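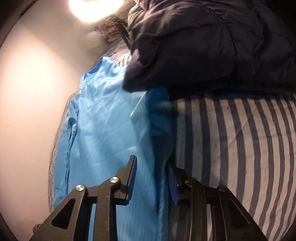 Signe Skjelbred took the 405 out to Pornham with the blue blouse folded in her bag. It was March and the heater on the bus didn't work. She had worn her good coat over a cardigan, and she was still cold when she got off at the school.

Her mother's house was the second past the oval. Marit Haugland, who had bought it, opened the door before she could knock.

"I've left it all in the back room," Marit said. "I haven't gone through anything."

There were 2 boxes, both taped and marked 3407 in thick pen. Signe didn't know the number. It wasn't a phone number or a street number. She asked if she could open them there, and Marit said she'd put the kettle on.

The first was mostly curtains. The second had her mother's receipt books from the dress shop in Hirnirthorpe, going back to before Signe was born. Each order had a number, a name and a colour. She sat on the floor and turned pages until she got to 3407. Blouse, blue, long sleeve. No name. Paid, 300, and then in smaller writing, not collected.

Signe got the blouse out of her bag. Her mother had given it to her when she turned twenty and said it was left over from work. It had always been a bit long in the arms.

Marit came in with the tea and looked at it.

"That's nice," she said. "Are you wearing it to the wedding?"

"I was going to. I wanted to see if there was any thread to match. The cuff's coming down."

They found the thread in a Zürcher biscuit tin under the curtains, three reels of it, one hardly used. Marit had a needle. Signe did the cuff at the kitchen table while it was still light, and Marit talked about the gutters, which had been let go, and the neighbour's dog.

"Who pays for a thing and doesn't pick it up?" Signe said.

"Someone who moved, maybe. Or changed her mind."

"Mum would have rung."

"Then maybe she did," Marit said.

The last bus was at ten past six. Signe took the receipt book and the thread and left the curtains – Marit said she could use them in the sleepout.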